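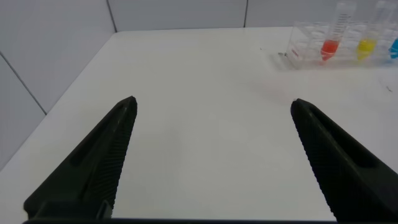
*Clear rack with three conical tubes, at the far end of the white bench.*

# Drestow Rack & Tube Set

Hello, and welcome to the tube racks! This is a collection of photographs of small plastic labware on a plain white surface: racks, tubes, caps, and all the spots on a bench where they end up over a working day. I've wanted a set like this for years (most collections go straight for the glamorous glassware) and I'm so pleased it's finally in a state to share.

Version dated 17 July 2023. Put together and looked after by Homa Asadi.

## What's in it

- 647 photographs
- 26 different rack layouts, from completely empty to completely full
- 19 rack types, with square or round wells
- One spreadsheet, `racks.csv`, with a row for each photograph

Conical tubes are the stars. I love them: they look simple until you try to draw round one, and then the clear wall, the rack behind it and the bench behind that all run together. If you're working on see-through objects you'll have a very good time in the `clear` folder.

## Folders

```
clear/ transparent racks
coloured/ everything else
loose/ tubes lying on the bench, no rack
racks.csv
NOTES.md
```

The columns in `racks.csv`:

| Column | Meaning |
|---|---|
| `file` | name of the photograph |
| `well_shape` | `square` or `round` |
| `tubes` | how many tubes can be seen in the rack |
| `whole_rack` | `yes` if all of it is in view, otherwise `no` |
| `print` | `yes` if there is any lettering on the rack |

Please note that `tubes` only covers what is visible. A rack that runs out of view may well have more in it, so filter on `whole_rack` first if you need full counts. The opening photograph is `tubes = 3`, `well_shape = square`, `whole_rack = no`, `print = yes` (small and red, on the front-left face).

## The bench

White, smooth, a bit glossy, with pale panels behind. I left the specks and faint marks alone. There's a dark speck near the far edge in the opening photograph, and I'd much rather you had it than a bench scrubbed clean by software! Soft grey shadows are left in too.

Seams between the wall panels are not labelled. They do get picked up as edges by some outline tools, so have a look at your results before you trust them.

## Known problems

- `print` doesn't tell you what the lettering says. Much of it is too small to read.
- Round wells are thin on the ground. More would be lovely.
- The Van Beek racks and the Bastetti racks share a folder. I meant to split them and haven't yet.
- Nothing here says what is in a tube. Please don't guess from the colour.

## Using it

Use it for anything you like, teaching included, and keep this file with the photographs. A mention of the Suvside bench notes is welcome, as the folder names come from there.

Corrections go in `NOTES.md`, one per line, file name first. A second batch with round wells is planned for December.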